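首页 版块 收纳与整理 积木玩具区 搜索 登录 注册

主题：积木到底按颜色分还是按形状分？

青石板路
家里的积木攒了好几年，从孩子三岁一直买到现在，全混在一个大箱子里。上个月搬家趁机称了一下，连箱子6公斤。我打算六月之前把它们分完，现在卡在第一步：按颜色分，还是按形状分？
网上两种说法都有。我倾向按颜色，孩子自己也能收，不用教。箱子里主要是大颗粒，小颗粒不多，有一套Hasstead的城堡，说明书写着265块，缺不缺我不清楚。
有经验的说说。

半夜洗碗
按形状。按颜色分好的一盒，全是黄的，要找一块两孔的薄片，得把整盒倒出来翻。同色堆在一起，边缘看不清，比混着还难找。我试过一个冬天，后来全部重分。

南窗
楼上说的是成年人拼大套装的情况。楼主是孩子玩，大颗粒，形状一共没几种，按颜色完全够用。我家两个孩子，收的时候一人管一种颜色，十几分钟收完。按形状的话，小的那个分不清长短，收一半就跑了。

半夜洗碗
那是因为你家数量少。数量上去以后就不行了。

南窗
楼主也就一箱，又不是开店。

Uno老用户
我在Plillville的一个社区玩具图书馆帮过忙，那里的积木是登记过的，一共1334块，全部按颜色放在浅盘里。借还的时候看盘子满不满就知道大概少没少。他们用的是Zacharopoulos的分格盘，半透明，中间有隔断，一盘放两种颜色。
说几点实际的：
一、盘子要浅。深箱子不管怎么分，最后都是上面一层有人玩，下面一层没人动。
二、相近的颜色不要放同一盘。黄绿和浅绿放在一起，灯光一暗就混了。黄绿配橙黄还可以，我自己分的时候没出过错，但是有小朋友会放错。
三、拼在一起的要不要拆，先定好规矩。

青石板路
第三点正好想问。孩子收的时候经常整串丢进去，我拆不拆？

Uno老用户
图书馆那边要求拆，因为要还给下一家。自己家里我不拆。连着的放进去，占地方一点，可是孩子第二天可以接着拼。

半夜洗碗
拆。不拆的话一格放不了多少，而且连着放久了，有的牌子会越咬越紧，小孩子掰不开。

胡同口修车
这个看牌子。我家那套Uno的放了两年，照样一掰就开。便宜散装的反而有紧有松，跟放多久没关系。

南窗
同意，不拆。每天收拾的目的是地上没有积木，走路不硌脚，没必要弄成仓库。

半夜洗碗
各家标准不同，我不争了。不过楼主那套城堡我建议单独放，别分进去。265块混进一箱里，以后再想凑齐，一个周末都不够。

青石板路
城堡单独放，这个我听。那分格盘多少钱？

Uno老用户
我买的时候80一个。不便宜，先买一个试。普通的浅收纳盒中间插块硬纸板也能用，就是纸板容易倒，积木会从底下钻过去。

胡同口修车
饼干盒也行，铁的，不过倒积木的时候声音很大，楼下有意见。

绿豆汤
插一句，分之前先洗。大颗粒放网兜里温水泡一会儿，平铺晾干再分。我第一次先分后洗，洗完又全混了，等于白干。有贴纸的不要泡，用湿布擦。

青石板路
有道理，差点就直接分了。贴纸的有几块，我先挑出来。

南窗
还有盘子放哪里也要想好。放在桌子靠里的位置，前面空出来拼东西，拿一块放一块都顺手。放在手边容易碰翻，我家翻过好多次。

半夜洗碗
这条我同意。桌面颜色也别太花，浅色的最好，掉一块在外面一眼能看见。

胡同口修车
浅色桌面配黄积木就不好找了吧。

半夜洗碗
米色还行，纯白灯下有点晃眼。你说的浅黄那种确实不好找。

青石板路
汇总一下我的打算：大颗粒按颜色，城堡单独装，先洗后分，串着的暂时不拆。盘子买一个两格的，先放黄绿和橙黄，因为这两种最多。其他颜色还在大箱子里，等这一盘用顺了再说。

南窗
可以。孩子收的时候让他一块一块放，别捧一把往里倒，一倒就串格。

Uno老用户
串格不要紧，隔几天挑一次就行。我一般是晚上八点多，孩子睡了，顺手挑几块。

半夜洗碗
按颜色先用着吧。等小颗粒多了你还是要改按形状的，到时候回来说一声。

青石板路
行，到时候再来更新。两格的大概就是这样用，左边黄绿，右边橙黄，盘子靠里，前面的桌面留着拼。

联系我们 | 版规 | 版权所有 收纳与整理论坛 | 返回顶部 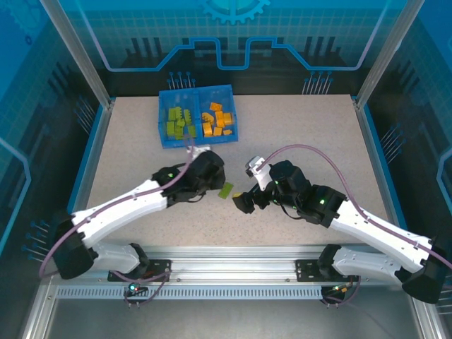
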